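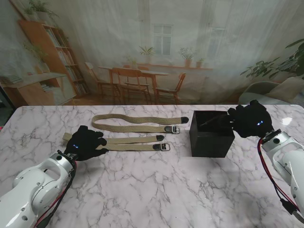 3 min read

Braided belts keep getting longer. Is it how I store them?

sidegate_closet
Posted in Clothing Care and Storage

I have a small closet in a rented apartment and 8 belts, most of them braided. Two are leather, the rest are cotton or some kind of waxed cord. They used to hang by their buckles from a row of hooks on the inside of the closet door. Over the last couple of years the braided ones have gotten noticeably longer. The one I wear most is a Jorier that fit fine when I bought it, and now the end goes so far past the first pants loop that it flops down.

What I have tried so far: I moved the leather ones to a drawer and rolled them up. The rolled ones now have a curve in them and don't want to lie flat. I also wet one of the cotton ones and dried it on the radiator. It got a little shorter, but it went stiff and I don't like how it feels.

My questions are whether hanging does this or whether it's just wear, whether any of the length can be brought back, and what to do with the others so they don't go the same way. I don't want to buy a big organizer because I may be moving to Motedero in January and the closet there is even smaller.

waxed_and_waiting
Best reply, 10 people found this helpful

Mostly it's wear. A braid is a lot of strands crossing at an angle, and when you pull on it the strands line up more with the direction of the pull. The braid gets longer and narrower. Sitting down, bending over and carrying a heavy phone on your hip all pull on it. Hanging adds very little unless the belt has a heavy buckle and you hang it from the tip end with the buckle at the bottom.
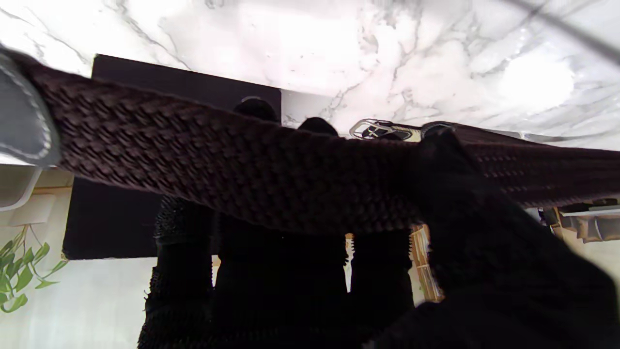

You can get some of the length back by hand if the strands themselves haven't stretched. Lay the belt flat on a table and push the braid together a few inches at a time, starting at the buckle and working toward the tip. It will look wider as you go. Then leave it flat overnight with a couple of books on it. The first wearing will pull some of it back out, but on mine the change was enough to bring the tip back to where it belongs.

If that doesn't do it, a shoe repair shop can shorten the belt from the buckle end. They take off the buckle, cut the braid, stitch or glue the cut so it can't come apart, and put the buckle back. Ask the price first. On a cheap belt it may not make sense. Don't cut it yourself unless you have stitched across the braid on both sides of the cut.

For storage, I use a shallow drawer with the belts in loose coils, buckle on the outside. Yours probably have a curve from being rolled tight. Unroll them, hang them by the buckle for a few days, and most of that should drop out. Keep the leather ones away from the radiator.

oldporchlight

hanging is fine, mine have been on a nail for ten years. buy a size smaller next time

tamarack_mends

I agree with the first reply on most of it. A few things to add for the cotton and cord ones.

Heat is what made yours stiff. Wash it in cool water with a little mild soap, press the water out in a towel, and dry it flat in the shade. Work it between your hands once it's dry and it will loosen up. If a cord belt had wax on it, warm water takes some of the wax out and it will need more. I use Prirkier balm on leather and plain beeswax on cord. Try either one on the back first.
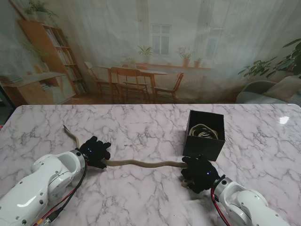 Check the ends of every cord belt before you put it away. Once an end opens up, the looseness works its way back into the part you wear, and that section stretches before the rest does. You want to catch it well before it looks like the tip of that tan rope lying on the marble, which is frayed. Wrap the end tightly with strong thread, pull the tail of the thread back under the wraps, and trim it. If the cord is nylon or polyester you can melt the cut end with a lighter, but cotton will only burn. Rathore Notions sells waxed thread on a small spool and one spool will do all of yours.

For the move, coil them loosely and put them inside a pair of boots. They don't need a box of their own.

sidegate_closet

Thank you. I pushed the Jorier back together last night and it's under some cookbooks now. I'll ask the shoe repair place what they charge. The waxed cord one has an end starting to go, so I'm doing the thread wrap on that this afternoon.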